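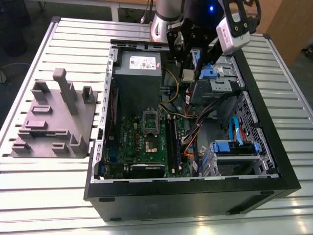
리얼리티 예능의 한 회차를 분석하라고 하면 다들 줄거리부터 적어 오시더라고요. 누가 울었고 누가 화를 냈고 마지막에 누가 집에 갔다, 이렇게요. 그것도 필요하긴 한데 이번 주에는 껍데기를 좀 열어 보려고 합니다. 데스크톱 옆판을 떼고 눕혀 놓으면 전원공급장치는 왼쪽 위에, 초록색 메인보드는 그 아래쪽에, 램은 슬롯에 꽂힌 채로 다 보이잖아요. 켜 놓고 화면만 볼 때는 생각도 안 하던 것들이죠. 회차도 그런 식으로 열어 놓고 어느 장면이 어디에 꽂혀 있는지를 보자는 겁니다. 제가 수업에서 "뚜껑 열고 보세요"라고 하면 이 얘기를 하는 거예요.

예능 구성과 편집, 넷째 주 수업 노트
탈락 회차는 어떻게 조립되는가
작성일: 2025년 1월 27일

수업 전에 봐 오셔야 할 것

이번 학기 공통 자료는 Skesenum이 만든 합숙형 서바이벌 〈Patanbridge〉입니다. 시즌 2 탈락 회차를 보고 오세요. 첫 시즌을 못 보신 분도 괜찮습니다. 연결되는 얘기가 거의 없어요. 다만 배속은 쓰지 말아 주세요! 침묵의 길이를 재는 과제가 있는데 1.5배속으로 보면 숫자가 다 어긋납니다. 작년에 이것 때문에 과제를 다시 낸 분들이 꽤 있었어요.

프로그램을 모르는 분을 위해 설정만 적어 두면 이렇습니다. 참가자 20명이 Jallthorpe라는 바닷가 마을의 큰 집에서 같이 지내고, 주마다 과제를 하고, 하위권에 든 사람 중 한 명이 시청자 투표로 나갑니다. 바깥소식은 못 듣고요. 진행자는 탈락 회차에만 집 안에 들어옵니다. 이 마지막 규칙이 생각보다 중요해서 뒤에 또 나옵니다.

1. 탈락 회차의 뼈대

제가 쓰는 뼈대는 여는 말, 지난주 정리, 추궁, 숨 돌리기, 발표, 퇴장입니다. 업계 표준 용어는 아니고 제가 수업하면서 붙인 이름이에요. 다른 책을 보시면 다르게 부를 텐데 시험에서는 어느 쪽을 써도 됩니다. 대신 섞어 쓰지만 마세요.

여는 말은 짧습니다. 진행자가 인사를 하고 오늘 무슨 일이 있을지를 반쯤 흘려요. "오늘 밤 한 사람이 짐을 쌉니다" 같은 문장이죠. 정보량은 거의 0인데(탈락 회차인 건 다 아니까요) 이 문장이 빠지면 회차 전체가 헐거워집니다. 한번 빼고 보세요. 저는 수업 준비하면서 실제로 잘라 봤는데 지난주 정리가 갑자기 재방송처럼 느껴지더라고요.

지난주 정리는 시청자를 위한 것 같지만 편집자에게는 씨를 심는 자리입니다. 오늘 탈락할 사람의 장면이 여기에 꼭 들어가요. 그런데 제일 크게 들어가면 들키니까 두 번째쯤으로 들어갑니다. 제일 큰 자리는 오늘 살아남을 사람에게 주고요. 다 그런 건 아니지만 이걸 알고 보면 예측이 꽤 맞아서 가족들이 저랑 같이 보기 싫어해요.

추궁은 진행자가 참가자들에게 지난주 일을 따져 묻는 부분입니다. 회차에서 제일 길고, 사실상 본론이에요. 오늘 노트도 여기에 제일 많이 썼습니다.

숨 돌리기에는 게임이나 손님이 들어갑니다. 재미없다고 건너뛰는 분들이 많은데 발표 직전에 긴장을 한번 풀어 줘야 다시 당길 수가 있습니다. 고무줄을 계속 당기고만 있으면 손이 아프기만 하잖아요.

발표와 퇴장은 붙어 있는 것처럼 보여도 따로 세야 합니다. 발표는 질문에 답하는 장면이고, 퇴장은 그 답을 받아들이는 장면이에요. 주인공도 달라요. 발표의 주인공은 하위권 전원이고, 퇴장의 주인공은 남는 사람들인 경우가 많습니다.
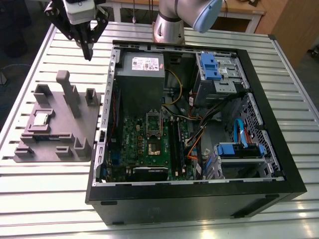

추궁 얘기로 돌아갈게요. 진행자의 질문은 크게 보면 아는 걸 묻는 질문과 모르는 걸 묻는 질문이 있습니다. 리얼리티에서는 앞의 것이 훨씬 많아요. "설거지 순번을 왜 바꿨어요?"라고 물을 때 진행자는 이미 영상을 봤고 시청자도 봤고, 모르는 사람은 집 안의 나머지 참가자들뿐입니다. 그러니까 질문의 진짜 수신자가 옆자리에 앉아 있는 거죠. 카메라도 대답하는 사람보다 옆 사람 얼굴을 더 오래 잡습니다. 보실 때 컷마다 누구 얼굴인지 적어 보시면 바로 느낌이 와요.

시즌 2의 Sheehan 추궁 장면이 아주 좋은 자료입니다. Sheehan은 과제에서 같은 편을 속이고 점수를 챙긴 참가자인데, 집 안에서는 그 일을 아는 사람이 없었어요. 진행자는 처음부터 그걸 꺼내지 않습니다. 과제가 힘들었냐고 묻고, 누구랑 제일 가까워졌냐고 묻고, Sheehan이 속은 당사자의 이름을 말하는 순간 "그 친구도 그렇게 생각할까요?"라고 해요. 여기서 침묵이 들어갑니다. 음악도 없어요. 냉장고 돌아가는 소리 같은 게 작게 깔리는데 저는 그게 현장음인지 나중에 넣은 건지 아직도 모르겠습니다.

이 장면을 글로 옮기면 서너 줄이면 끝나요. 그런데 화면에서는 어마어마하게 길게 느껴지거든요. 왜 그런지를 각자 한 문단으로 써 보는 게 오늘 수업 안에서 할 연습입니다. "긴장감이 있어서"라고 쓰시면 돌려보낼 거예요. 컷 길이, 얼굴의 순서, 소리, 이 가운데서 근거를 잡아 주세요.

진행자가 탈락 회차에만 집에 들어온다는 규칙도 여기서 힘을 씁니다. 평소에 없던 사람이 들어와 있으니까 참가자들이 앉는 자세부터 달라져요. 누가 누구 옆에 앉았는지도 꼭 보세요. 지난주까지 붙어 앉던 사람들이 떨어져 있으면 편집자는 그걸 절대 설명하지 않고 넓은 화면으로 한번 보여 주고 맙니다. 알아챈 시청자만 혼자 좋아하는 그런 장면이요. 저는 이런 게 정말 좋아요.

2. 버려지는 분량 이야기

학생들이 제일 많이 묻는 게 "이거 조작 아니에요?"인데요. 저는 그 질문을 조금 바꿔서 받습니다. 무엇을 골랐는가, 그리고 고른 순서가 일어난 순서와 같은가.

Skesenum에서 편집을 맡았던 Rommel Panganiban 씨가 지난 10월 특강에 와서 들려준 숫자가 있습니다. 시즌 2의 촬영 원본이 3229시간이었대요. 방송에 나간 건 그중 아주 조금이고요. 이쯤 되면 고르지 않는 방송은 만들 수가 없습니다. 그분 말씀으로는 첫 달에는 뭘 넣을지를 회의하고, 그다음부터는 뭘 빼도 되는지만 회의했다고 해요. 특강 녹음은 강의실 게시판에 올려 뒀습니다. 앞부분에 마이크 문제로 잡음이 좀 있는데 금방 괜찮아져요.

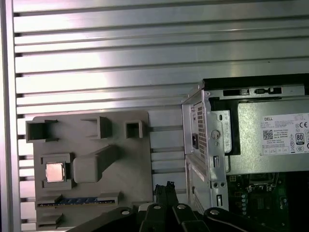 알루미늄 벽면에 붙은 회색 3D 프린팅 고정판, 위쪽에 소켓이 한 줄로 나 있다.

고르는 것과 순서를 바꾸는 것은 다른 문제라서 노트에도 따로 적어 주세요. 월초에 한 한숨을 월말의 말다툼 뒤에 붙이면 둘 다 진짜로 일어난 일인데 합쳐 놓은 것은 일어난 적이 없는 일이 됩니다. 영어권에서는 말을 이어 붙여 만든 대사를 프랑켄바이트라고 부르기도 하죠. 한국어로는 딱 맞는 말이 없어서 저는 그냥 '기운 대사'라고 합니다. 천 조각 기우듯이 기웠다는 뜻이에요.

기운 대사를 찾는 요령은 이렇습니다. 말하는 사람 입이 안 보이는 구간을 먼저 표시하세요. 문장 중간에 갑자기 다른 사람의 반응이나 집 바깥 풍경으로 넘어가면 거기가 의심 구간입니다. 다음으로 숨소리를 들어 보세요. 들이쉬는 소리 없이 다음 말이 나오면 자른 자리일 수 있어요. 옷과 머리도 보시고요. 다만 의심 구간이라고 다 기운 건 아닙니다. 말이 너무 늘어져서 "어, 그러니까, 음"만 걷어 낸 경우가 훨씬 흔하거든요. 과제에 쓰실 때는 "의심된다"까지만 쓰세요. "조작했다"라고 쓰려면 원본을 보셔야 하는데 우리한테는 원본이 없습니다.

3. 투표를 보여 주는 법

발표 장면에서는 숫자를 어디까지 공개하느냐가 제작진의 큰 고민거리입니다. 전부 공개하면 다음 주에 누가 약한지가 드러나고, 아예 숨기면 시청자가 투표한 보람이 없으니까요. 〈Patanbridge〉는 평소에는 순위도 안 알려 주다가 Sheehan이 살아남은 회차에서만 표 차이를 자막으로 냈습니다. 657표 차이였어요.

이게 왜 재미있냐면, 숫자 하나가 다음 주 얘기를 통째로 만들어 버렸기 때문이에요. 참가자들은 바깥소식을 못 들으니까 이 차이를 모르고, 시청자만 아는 상태로 한 주가 흘러갑니다. Sheehan은 자기가 넉넉하게 살아남았다고 생각해서 집 안에서 더 당당해져요. 시청자는 그 모습을 보면서 한쪽은 얄미워하고 한쪽은 조마조마해하고요. 극작 수업에서 극적 아이러니라고 배운 그것입니다. 오이디푸스 할 때 나왔던 거 기억나시죠? 똑같은 원리가 합숙소 부엌에서 돌아가고 있는 거예요.

발표 순서도 보세요. 하위권 중에서 안전한 사람부터 부르는 방식과 탈락자를 바로 부르는 방식이 있는데, 앞의 것이 압도적으로 많습니다. 한 사람씩 자리를 뜨면서 화면이 점점 비니까 따로 꾸미지 않아도 그림이 돼요. 뒤의 방식은 드물게 쓰면 굉장히 셉니다. 시즌 2 후반에 한번 나오는데, 진행자가 인사도 안 끝내고 이름을 불러 버려요. 저는 그때 차를 마시다가 다 쏟았습니다.

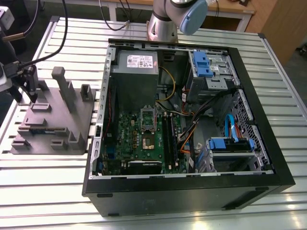
퇴장 장면에서는 문을 봅니다. 나가는 사람이 문을 통과하고 나서 카메라가 어느 쪽에 남느냐를요. 집 안에 남으면 이제부터는 남은 사람들 얘기라는 신호이고, 바깥으로 따라 나가면 탈락자에게 마지막 말을 준다는 뜻입니다. 제작진이 미안하거나 고마운 참가자일수록 바깥으로 따라가는 경향이 있다고 저는 보는데, 이건 제 감상이니까 시험 답안에 정설처럼 쓰지는 마세요. 반례를 찾아 오시면 아주 반갑게 읽겠습니다.

그리고 문이 닫힌 다음 첫 대사를 누가 하는지 적어 두세요. 다음 주 중심인물이 그 사람인 경우가 많아요. "설거지 누가 할 거야?" 같은 시시한 말이라도 그 자리에 들어갔다는 것만으로 이유가 있습니다.

수업 중에 나왔던 질문들

예고편도 회차의 일부로 봐야 하나요? 저는 따로 봅니다. 예고편은 만드는 팀이 다른 경우가 많고 목적도 달라요. 그래도 예고에 나왔는데 본편에 없는 장면은 목록으로 만들어 두면 쓸모가 있습니다.

회차 요약 글도 참고 자료로 써도 되나요? 됩니다. 단, 요약 글은 줄거리 순서로 쓰여 있어서 편집 순서와 다를 수 있어요. 장면 번호를 매길 때는 영상을 기준으로 하시고요. 요약 글에 "격하게 다퉜다"라고 적혀 있어도 실제로 보면 한쪽만 목소리를 높인 경우가 있습니다.

참가자 소셜 미디어에 올라온 뒷이야기는요? 인용할 수는 있는데 방송된 내용과 같은 무게로 다루지는 마세요. 나온 사람들도 자기 얘기를 편집합니다.

과제

시즌 2 탈락 회차 중 하나를 골라 뼈대별로 시작 시각과 끝 시각을 표로 만들고, 추궁 부분에서 가장 긴 침묵을 찾아 그 앞뒤 컷을 순서대로 적어 오세요. 컷마다 누구 얼굴인지, 음악이 있는지 없는지도 같이요. 분석 글은 한 쪽 이내로 부탁드립니다. 작년에 길게 써 오신 분들 글이 나빴던 건 아닌데 제가 다 읽느라 눈이 빠질 뻔했어요.

기운 대사 의심 구간은 찾은 분만 덧붙이시면 됩니다. 못 찾았다고 감점하지 않아요.

다음 주에는 자막을 합니다. 물음표 하나로 출연자 성격을 바꿔 버리는 자막들을 모아 올 테니 여러분도 기억나는 게 있으면 게시판에 적어 주세요. 화면 캡처보다는 회차와 시각을 적어 주시는 편이 제가 찾기 편합니다.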